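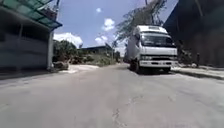
Gillus Cold Pour Crack Filler, 1 gallon jug

Sold by Overo Paving Supply
Item 1000-G
Color: black
Sold singly or by the case

I put off stocking this one. Every spring a sales rep tells me that a jug of pourable filler will save a driveway, and every fall I get the same customers back with the same cracks, a little wider. So read this page before you order. A jug of filler does one small job, and most of the complaints we get come from people who wanted it to do a different one.

What it is

A water-based asphalt emulsion with fine mineral filler and some polymer. You shake it, cut the spout and pour it into the crack. No torch and no kettle. It cures by drying, so weather matters far more than the label lets on.

What it will do

Fill cracks up to half an inch wide and keep most of the rain out of them. Keeping water out is the whole point. Water gets under the pavement, softens the base, freezes if you live where it freezes, and the crack grows.

What it won't do

It won't fix alligator cracking, the patchy kind that looks like reptile skin. That is a base failure. You can pour a full case into it and you'll have a black, shiny base failure.

It won't hold in a working crack on a road with trucks on it. The jug says "residential and light commercial." I would cross out the second half. For anything that carries delivery traffic all day, buy a hot-applied rubberized sealant or hire someone who has the melter.

It won't fill a pothole. Please stop trying. We sell cold patch for that, item 2000-P, and it costs less per pound.

About the "lasts up to 5 years" claim

The maker prints this on the front. "Up to" is carrying a lot of weight there. We poured it on our own lot, in cracks we cleaned properly and cracks we cleaned badly on purpose. The clean ones still had a decent seal after the second winter, with some shrinkage down the middle. The dirty ones had started to peel at the edges by July of the first year. I have no five-year results because we haven't had it for five years. I asked the maker for theirs and was sent a brochure.

Coverage

The label says a gallon does 150 feet. In a quarter-inch crack, half an inch deep, maybe it does. We got 23 feet out of a jug on our worst crack, which was wide and deep and swallowed the first pour completely. Pack deep cracks with backer rod or dry sand to within half an inch of the surface before you pour. Order one more jug than your math says.

How to use it

Pull the weeds, roots and all. Scrape the sides, then blow the crack out with a leaf blower or compressor. A broom is not enough.
Let it dry. After rain, give it a full day.
Pour when the air and the pavement are both above 50 F and will stay there overnight.
Fill slightly under the surface, wait, and top it up. Two thin passes beat one thick one.
Keep cars off for 24 hours, longer in shade. The label says four hours. I have the tire tracks to argue with that.

Specs

Volume: 1 gallon
Case: 4 jugs
Crack width: 1/8 to 1/2 inch
Clean up: water while wet, mineral spirits and bad language after
Storage: keep from freezing. A frozen jug is ruined, and we won't ship it in cold months for that reason.

Customer notes

"Did what the page said. Sank overnight, second coat leveled it. Spout is too wide for thin cracks so I used a squeeze bottle." - Boyang Lü

"Fine on the driveway. Useless on the apron by the street where the trash truck turns. I was warned, I tried it anyway." - Vasylyna Prokopenko

Compared with the others we carry

Muvonance Trowel Grade: thicker, for cracks from 1/2 inch to an inch. Ugly when it dries, and it takes longer, but it stays put on a slope where the Gillus runs downhill. If your drive is steep, buy this one.

Li Melt-In Rope: needs a propane torch. More work and more money. It has held better than either of the pourables on our lot, and I was ready not to like it.

Returns

Unopened jugs, 13 days from delivery, you pay the freight. Opened jugs are yours.

Page last checked 13 June 2022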